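Grovden Revises Bedding Guide for Furnished Rentals

Duvet covers and throws get separate wash schedules from November 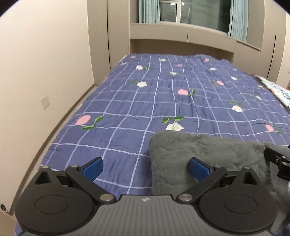
What is changing

Grovden, which manages furnished apartments for short and medium stays, has rewritten the bedding section of its housekeeping guide. The new text takes effect in November and applies to all 40 apartments in the Muriithi building. Other addresses will follow once the first round of linen has been replaced.

The main change concerns the top layers of the bed. Until now the duvet cover and the throw were handled as one set, stripped together and sent to the same wash. Under the revised guide they are logged, washed and stored as separate items.

Duvet covers are changed at every checkout. Throws are changed at every checkout if the stay was longer than two nights, and otherwise inspected, shaken out and returned to the bed. A throw with a visible stain or an odor is changed regardless of the length of stay.

Washing and drying

Printed covers, including the blue-violet one with a pale grid and pink and white flowers, are turned inside out and closed before washing. They go in warm water with other printed bedding and are tumble dried on medium. The guide asks staff to take them out while slightly damp and pull the side seams straight by hand. Ironing is no longer required. Soft wrinkles are acceptable on a made bed, but sharp fold lines across the center are to be smoothed with a hand steamer.

Gray plush throws are washed cold, on a gentle cycle, in loads of no more than four. Fabric softener is not used, as it leaves a film on the pile and makes it clump sooner. Drying is on low heat or on a rack. Once dry, the pile is brushed in one direction with a soft brush. Throws and towels are not to be washed together under any circumstances.

"Most of the complaints were about lint," said Diễm Trương, who oversees linen for the building. "Plush picks it up from towels and then puts it on the duvet cover. Splitting the loads takes care of the larger part of it."

Making the bed

The cover is laid so that the grid lines run parallel to the sides of the mattress. Staff are asked to check the alignment from the foot of the bed, where a slanted line is easiest to notice. The overhang should be equal left and right.

The throw goes on last. It may be folded in thirds across the foot of the bed or placed folded on one side. Both arrangements are approved, and the choice is left to the person making up the room. It is not to be tucked in.

Tracking

Each cover and throw will carry a sewn-in label with a number, entered in Horari, the scheduling program the company already uses for cleaning shifts. Throws are withdrawn after 40 washes or when the backing shows through the pile. Printed covers have no fixed limit and are withdrawn when the print has faded noticeably against an unwashed reference piece kept in the linen room.

Supply

Replacement stock has been ordered from Skunero. The first delivery consists of 200 duvet covers, to be stored on the ground floor - the upstairs closets are too shallow for the new shelf boxes. Throws are due in a later delivery. Until they arrive, existing ones stay in use and are labeled as they come through the laundry.

A 16-page printed version of the guide will be placed in each linen closet. Staff training is held on Tuesday at 2 p.m. in the ground floor laundry, with a second session for the evening shift at 6 p.m.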